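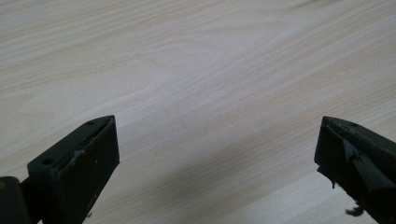 The clubroom table, pale wood grain

Grovness Ice Hockey Club -- minutes of the January meeting

Meeting opened at 7.15 pm. Last month's minutes were agreed with one correction: the under-14s drew with Jorik, they didn't lose, and the players were very keen to have that put right!

1. First team
What a month. Three wins from four, and the away game at Pronda was as good as anything we've played in years -- two down going into the third period and we took it in overtime. The new second line is skating beautifully together. Over 200 came to the last home game, and the noise at the end was wonderful.

2. Money
Balance stands at £2,215 after ice hire. The kit supplier's bill is still to come. Agreed to hold subs where they are until the summer.

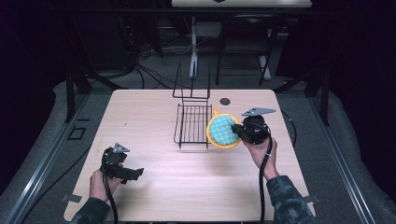

The quote for sharpening was also looked at under this item. Agreed to stay with the rink shop for the rest of the season and ask again in May.

3. Junior draft night
Everyone is really excited about this one. We have 40 juniors signed up for the spring house league, to be split into 4 teams, and the coaches will pick in turn in front of the families. Pick order to be drawn on the night. Goalies go in a separate round first so that each team has one. Brothers and sisters stay together if parents ask by the end of the month.

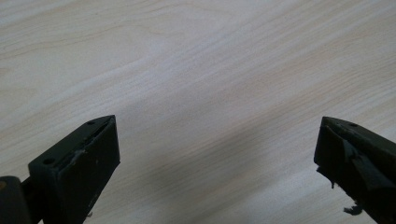
The Ojo tournament has offered us a place in the under-16 group and we said yes straight away. It's a long drive, so a coach will be priced up alongside shared cars. There was a good deal of talk about the team's away shirts, which have to look different from the home whites. One suggestion was a very light blond like the tabletop, but that is far too near white to help a referee, so dark green it is. Shirt sizes are needed before the order goes in.

4. Any other business
Two spare nets need mending. Lost gloves (lots of them) are in the box by the skate hire desk.

Next meeting in February, same time. Closed at 8.50 pm.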